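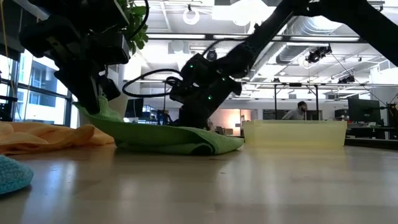

Folding Tips from the Travar Open Day

I write these tips for people with too much laundry and not enough shelf. This time they come from an open day at Travar, where two robot arms work on a table of colored cloths and towels. I went on April 19, 2024 with a group of 16, and Pirjo Aaltonen from the firm took us around. She has watched far more towel folding than I ever will, so I asked her about my own cupboard as well.

Start with one towel

Pull one towel out of the heap and move the others back before you start. The arms had a green one between them while the rest stayed on the table. At home I used to fold with the pile in my lap, and half of it ended up on the floor.

Find two corners first

Pirjo said that finding the corners is the hardest part of the job for the arms. It is slow for people too, if the towel is in a ball. Hold it up by any edge, run one hand along until you reach a corner, then keep going to the next. Do not start folding until you have both.

Hold one end still

With a big bath towel, press one end down on the table with your left hand and lift the other end with your right. Let the middle drop flat, then bring the lifted end over. If you fold in the air, the two layers slide and you have to do it again.

Use a table at hip height

A bed is too low and too soft. Paavo Hyvönen, who looks after the tables at Travar, told me he moved his own folding from the bed to the kitchen counter and his back thanked him. A smooth wooden top is good for towels. Wipe it first - crumbs stick to microfiber and stay there through the next wash.

Keep a bin within reach

A plastic bin at the back of the table gives you a place for finished towels. Measure your shelf before you buy one. Mine is 19 inches deep, and the first bin I bought stuck out so far that the door would not close.
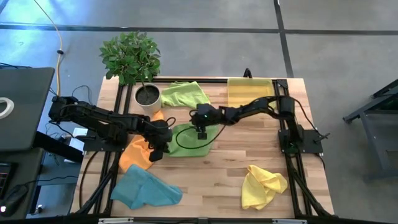 Sort by color, then by job

Give each color one job and stick to it. In our house green is for glass, orange is for the stove and counters, and yellow is for the bathroom. Blue goes in the car. Anyone can put them away without asking, and the stove cloth never ends up on the mirror.

Leave some bare table

Keep the space right in front of you clear and push the unfolded towels to the sides. You need room to lay one out flat. If the table is small, put the heap on a chair.

Washing microfiber

Wash it apart from cotton towels, which shed lint. Skip the fabric softener. Dry on low or hang it up. Ours have lasted well this way, apart from one that met a hot pan.

How long it takes

I timed myself at home afterward. A load of 32 small cloths took me 19 minutes, with the radio on and one phone call. Pirjo would not give me a time for the arms and said they were still working on it.

Travar plans another open day in May. Sign up at the front desk, and wear a sweater.

Contact | Copyright 2024 | Back to top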